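Home | Lists | Archive | Search | Log in

[Cikora-users] Re: Second cell set-up, where do you all start? 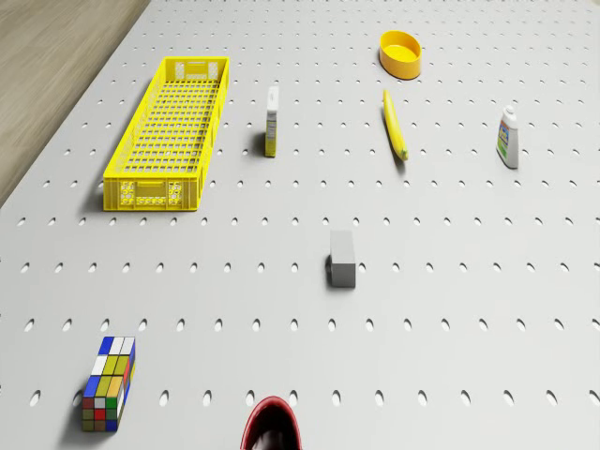
Posted by the Marchal bench keeper
Looks after the Cikora cell and its simulated copy

Sunday, April 18, 2021

Hello all, and a particular hello to our friends at Astitz, who wrote:

> We have had our arm bolted down for a while now and the
> simulated copy of the cell loads without complaint, but the
> two don't agree. The gripper comes down beside things and
> not over them, and the error seems to get worse the further
> from the base we go. Do you set up the real table first or
> the simulated one? And how much clutter do you put out while
> you are doing it? We have been using a completely bare table
> and wonder if that is the mistake.
>
> Also, does anybody have a decent habit for looking after the
> fingers? Ours have gone shiny.

What a good set of questions, and it took me straight back to our first month, when I was quite ready to push the whole cell into the car park. I'll try to answer in order but I do wander, so bear with me.

I always do the simulated table first now. The render at the top is the layout I load whenever I've changed anything at all in the cell (a new mount, a new finger pad, even a software update that swears it touches nothing). It's the pale perforated board with the yellow crate, the small white carton, the bowl, the banana, the white bottle, the grey block and that long puzzle cube, and the red of the gripper just coming in at the bottom. I keep it the same every time so that I can look at today's picture next to the last one and see straight away if something has crept.

The grey block is the one I care about most. It's a plain shape with flat faces and plenty of clear board round it, so if the gripper comes down crooked you can tell, and there's nothing nearby to knock over! I send the arm above the block, stop it, lower it slowly, and note how far off it is. Then I do the same at the cube and the same again at the bottle. If all the errors point the same way and are the same size, your base position is wrong and it's a quick fix. If they grow as you reach out, as yours do, I would bet on the base being turned a little. A tiny twist at the bolts is a big miss at the far side of the table.

On our cell it was exactly that. I had measured from the edge of the board, and the edge of our real board is not square (the table under it is an old workshop one, stamped 1981, and it has had a hard life). Now I measure from the holes. Pick one hole near the base and another as far away as the arm can reach, jog the tip to each of them, and write down both positions. Then do the same in the simulated cell. Draw the two lines on one sheet of paper and the angle between them is your twist. I loosened 4 bolts, nudged the base plate round, did them up again a bit at a time going corner to corner, and the error at the far end came down from 6 mm to 2 mm. I could have cried. The rest came out when I retaught the tool tip.

As for clutter, a bare table is fine for the bolts and no use at all for the camera side of things, in my experience. Once the base is right, put a few things out. I like a mixture of easy and awkward: something square, something round and shallow, something curved, something tall enough to tip. The crate earns its place too, with all those little openings in the floor, and I would never trust a camera set-up that hadn't been tried on something you can see the table through. Leave good wide gaps to begin with and only close them up when the slow moves are behaving.

Shiny fingers! Yes. Ours go the same way. I wipe the pads with a barely damp cloth at the end of the day, let them dry with the gripper open, and once in a while give them a very light rub with fine paper, always across the pad. Check the screws behind them while you are there. One of mine had backed out far enough to wobble and I had spent a whole April morning blaming the camera.

Do write back and say how the two-hole check goes. If your twist turns out to be nil I'll have to think again, and I'd quite like to hear what the Flikley people do, as they moved their cell last year and must have been through all this.

All the best from a rather chilly workshop,
the bench keeper at Marchal

Recent messages on this list
Base plate bolts, how tight is tight?
Moving a cell between rooms (Flikley notes)
Re: Re: Tool tip drifts after restart
Spare finger pads, shared order
Cable keeps catching on the elbow
Simulated table comes up at the wrong height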